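Stand: 9. Februar 2026. Wer die alte Fassung vom Dezember noch auf der Platte hat: bitte neu ziehen, da waren bei einem Teil der Episoden die Zeitstempel der beiden Arme vertauscht. Mein Fehler, steht unten bei den bekannten Macken nochmal ausführlicher.

# Grirkivden

Grirkivden ist ein kleiner Datensatz zum Nähen mit Nadel und Faden, zwei Roboterarme, ein Übungspad mit einem Schnitt drin, und die Frage, die mich seit Jahren umtreibt: Wann näht mir so ein Ding endlich einen Knopf an? Oder stopft eine Socke? Oder macht in einer Polsterei die letzte Naht von Hand zu, an die keine Nähmaschine mehr rankommt?

Kurze Antwort: heute nicht. Längere Antwort: siehe unten, und die ist viel spannender, finde ich!

## Warum ausgerechnet Wundnähte, wenn es um Socken geht?

Das werde ich wirklich jedes Mal gefragt, also schreibe ich es hier einmal hin und verlinke in Zukunft nur noch darauf.

Angefangen hat es in der Polsterei Quansah in Bikau. Abdul-Rahman Quansah hat mich dort einen Nachmittag lang zuschauen lassen, wie er Rückenlehnen schließt: gebogene Nadel rein, auf der anderen Seite wieder raus, durchziehen, straffen, nächster Stich. Dazu hat er telefoniert. Ich habe danach versucht, die Bewegung in eine Liste von Teilschritten zu zerlegen, und bin bei neun hängen geblieben, von denen ich drei selber nicht sauber beschreiben konnte (was genau macht die linke Hand, während die rechte umgreift? Sie macht *irgendwas*, und ohne das klappt es nicht).

Für Möbelstoff gibt es so gut wie keine brauchbaren Roboteraufnahmen mit gebogener Nadel. Für chirurgisches Nähen schon eher, und vor allem gibt es dafür Greifer, die eine Nadel richtig festhalten können. Die Haushaltsroboter, die ich bisher in den Fingern hatte, haben Backen wie eine Grillzange. Damit räumst du einen Geschirrspüler aus, wenn du Geduld hast, aber eine Nadel fällt dir schon beim Hochheben weg. Also haben wir das Problem umgedreht und dort aufgenommen, wo die Hardware schon gut genug ist, um beim eigentlichen Ablauf anzukommen.
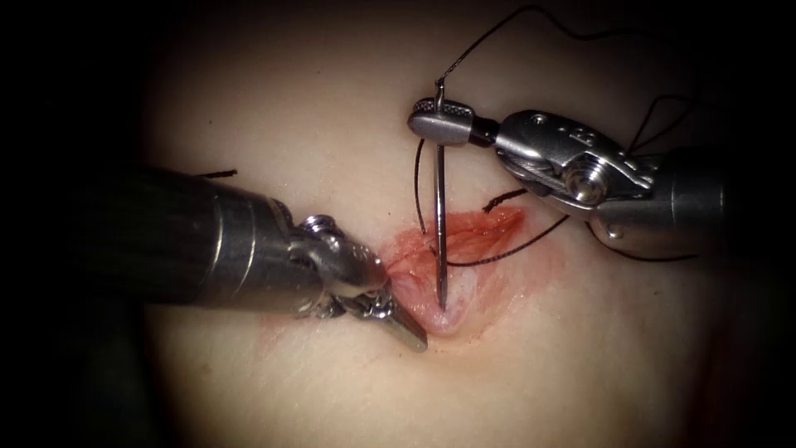 Delali Kyei hat mich dann auch davon abgebracht, gleich mit echtem Stoff loszulegen. Stoff verrutscht, wirft Falten, franst aus, und am Ende weißt du bei einem Fehlversuch nie, ob die Strategie schlecht war oder die Unterlage. Ein Pad bleibt liegen und federt ein bisschen, das reicht für den Anfang völlig. Stoff kommt später, ich habe schon einen Karton mit Resten aus der Polsterei unterm Schreibtisch stehen, und der guckt mich jeden Morgen vorwurfsvoll an.

## Was drin ist

| Feld | Inhalt |
|---|---|
| Episoden | 688 |
| Steuerung | Fernsteuerung durch Menschen, beidhändig |
| Bildrate | 20 Bilder pro Sekunde |
| Kamera | fest, auf das Pad gerichtet |
| Gelenkdaten | beide Arme, mit Öffnungswinkel der Backen |
| Textlabels | pro Teilschritt, Deutsch und Englisch |
| Kraftdaten | keine (leider, siehe unten) |

Eine Episode ist bei uns ein Ausschnitt aus der Naht. Manche fangen mit dem Griff zur Nadel an, manche mitten im Durchziehen, und ein paar sind reine Knotenepisoden. Die Länge schwankt heftig. Bitte nicht auf eine feste Länge auffüllen und dann wundern, dass euer Modell am Ende immer stillsteht - das hat es bei mir auch getan, und ich habe peinlich lange gesucht.

Gesteuert haben Delali, Fiifi Gyamfi und ich. Fiifi ist mit Abstand der Beste von uns. In den Metadaten steht ein Kürzel pro Person, `op_a` bis `op_c`, und ich verrate nicht, wer wer ist, aber ihr werdet `op_c` sehr schnell erkennen, weil dort dauernd der Faden irgendwo hängt.

### Ordner

```
grirkivden/
 episodes/
 labels/
 splits/
 train.txt
 val.txt
 haushalt.txt
 LIESMICH.md
```

`haushalt.txt` ist kein eigener Datensatz, das hat schon Verwirrung gestiftet. Es ist eine Auswahl der Episoden, deren Bewegung man so auch bei Knöpfen, Säumen oder Polsternähten braucht. Die Auswahl ist Geschmackssache und stammt von mir, nachdem ich mit Abdul-Rahman am Laptop saß und er bei jeder zweiten Episode „so ja“ oder „so nie im Leben“ gesagt hat.

## Labels

Jeder Teilschritt hat Start, Ende und einen kurzen Satz. Die Sätze hat Wumpini Quartey geschrieben, und zwar mit einer Sturheit, für die ich ihr sehr dankbar bin. Die Begriffe sind überall gleich: `greifen`, `ansetzen`, `durchstechen`, `umgreifen`, `durchziehen`, `straffen`, `schlinge`, `knoten`, `ablegen`. Wer noch die alte Liste mit „rausholen“ und „rüberfummeln“ hat (die war von mir), bitte wegwerfen.

Beispiel für einen Eintrag:

```
{"schritt": "ansetzen", "arm": "rechts",
 "text": "Nadelspitze über dem Schnitt ausrichten",
 "ok": true}
```

`ok` heißt nur, dass der Schritt so ausgegangen ist, wie die Person am Steuer ihn haben wollte. Ob der Stich schön ist, steht da nicht drin. Ich wollte mal ein Schönheitslabel, aber wir drei waren uns nie einig.

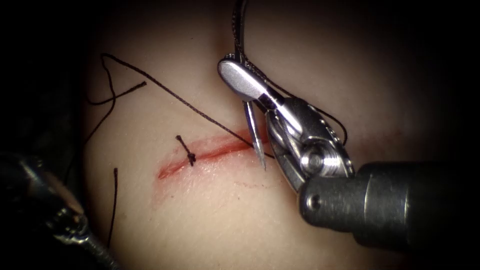 Am meisten unterschätzt habe ich den Faden. Ich bin mit der Vorstellung reingegangen, dass die Nadel das Schwierige wird, also Winkel, Einstichpunkt, Drehung aus dem Handgelenk, und daran kaut ein Modell natürlich auch. Aber schaut euch mal so einen Moment an, in dem links schon ein Knoten mit zwei kurzen Enden sitzt und rechts die Nadelspitze knapp über dem Schnitt steht: Der Faden liegt links oben als krause Schlaufe auf dem Pad, läuft quer rüber zum Instrument und macht beim Handgelenk gleich noch einen Bogen. Das alles muss beim nächsten Stich irgendwohin, und zwar ohne sich um die Backen zu wickeln. Meine Modelle sehen die Nadel inzwischen ganz ordentlich. Den Faden behandeln sie wie einen Kratzer auf der Linse. Und wer schon mal versucht hat, einen Roboter ein Ladekabel aufwickeln zu lassen, kennt das Problem, es ist nämlich genau dasselbe, nur größer und mit Stecker dran.

## Und, können sie's jetzt?

Ich habe ein kleines Modell auf `train.txt` trainiert und auf 80 zurückgehaltene Ausschnitte losgelassen. Ich schreibe hier extra keine große Ergebnistabelle hin, weil die Bewertung noch von mir allein stammt und Iddrisu Annan sie gerade unabhängig nachprüft. Was ich nach dem vielen Zuschauen sagen mag:

- **Ansetzen** klappt oft. Wenn die Nadel gut in den Backen liegt, findet das Modell die Stelle.
- **Durchstechen** geht, solange die Nadel nicht verkantet. Verkantet sie, drückt das Modell stur weiter. Da hätte ich so gern Kraftdaten gehabt!
- **Umgreifen** ist Glückssache. Die eine Seite lässt los, bevor die andere richtig zugepackt hat, und dann liegt die Nadel irgendwo.
- **Knoten** vergiss es. Es gibt Läufe, in denen etwas Knotenähnliches entsteht, und die zeige ich Besuch auch sehr gern, aber das ist kein Können.

Übertragen auf die Wohnung heißt das für mich: Ein einzelner Stich an einer vorbereiteten Stelle, mit eingefädelter Nadel und einem Menschen daneben, kommt in Reichweite. „Hier ist die Hose, der Knopf ist ab“ kommt noch lange nicht. Da hängt ja auch noch alles andere dran, Knopf suchen, Garn aussuchen, einfädeln (einfädeln!), Hose so hinlegen, dass man nicht beide Hosenbeine zusammennäht. Letzteres kriege ich selber nicht immer hin.

In einer Werkstatt sieht es ein bisschen besser aus. Dort liegt jedes Teil gleich, das Licht bleibt, und es gibt jemanden, der eingreift. Abdul-Rahman würde so eine Maschine trotzdem nicht kaufen, sagt er, weil ihn das Nähen gar nicht stört. Er hätte lieber eine, die die alten Klammern aus den Stuhlrahmen zieht. Ich habe mir das notiert.

Die Leute von Meltley, die uns beim Aufbau der Steuerung geholfen haben, sehen das optimistischer als ich. Wir haben eine Wette laufen. Es geht um ein Abendessen, und der Einsatz ist ein von einer Maschine angenähter Mantelknopf, der einen Winter hält.

## Bekannte Macken

- **Vertauschte Zeitstempel:** in der Dezember-Fassung bei einem Teil der Episoden, jetzt behoben. Wenn euer linker Arm immer einen Tick vor dem rechten reagiert, habt ihr noch die alte Version.
- **Linker Arm am Rand:** Er gerät immer wieder halb aus dem Bild oder wird unscharf. Bitte für die linke Seite die Gelenkdaten nehmen und euch nicht nur auf die Kamera verlassen.
- **Glanzlichter:** Der Stahl an den Spitzen spiegelt stark. Einfache Segmentierung frisst dort gern die Nadel mit weg.
- **Dunkle Ränder:** Das Licht sitzt in der Mitte. Wer die Helligkeit im Training kräftig durchwürfelt, hat es später leichter.
- **Schwarzer Faden auf dunklem Schaft:** Viel Spaß. Ich habe keine Lösung.
- **Rechtslastigkeit:** Wir sind alle drei Rechtshänder, und man sieht es. Spiegeln hilft etwas, dann aber bitte auch die Labels für `arm` mitspiegeln.

## Wofür ihr das bitte nicht nehmt

Für nichts, was an Menschen oder Tieren näht. Ich meine das ernst. Das Pad blutet nicht, bewegt sich nicht und beschwert sich nicht, und niemand von uns hat eine medizinische Ausbildung. Unsere Stiche sind Bastelstiche. Eine Chirurgin, der ich ein paar Episoden gezeigt habe, hat sehr höflich gelächelt.

Auch als Benchmark für „Roboter X kann nähen“ taugt der Datensatz nicht. Dafür ist er zu klein und zu sehr von drei Leuten mit drei Marotten geprägt.

## Mitmachen

Am liebsten hätte ich Aufnahmen mit Stoff, egal welcher, gern auch hässlich und kariert. Linkshändige Steuerung wäre großartig. Und falls jemand bessere Labels für das hat, was die zweite Hand beim Umgreifen macht, schreibt bitte direkt Wumpini an, sie sammelt Vorschläge und ist strenger als ich.

Fehler in einzelnen Episoden bitte mit Episodennummer und Zeitpunkt melden. „Irgendwo wackelt's“ hatte ich schon, und ich habe die Stelle bis heute nicht gefunden.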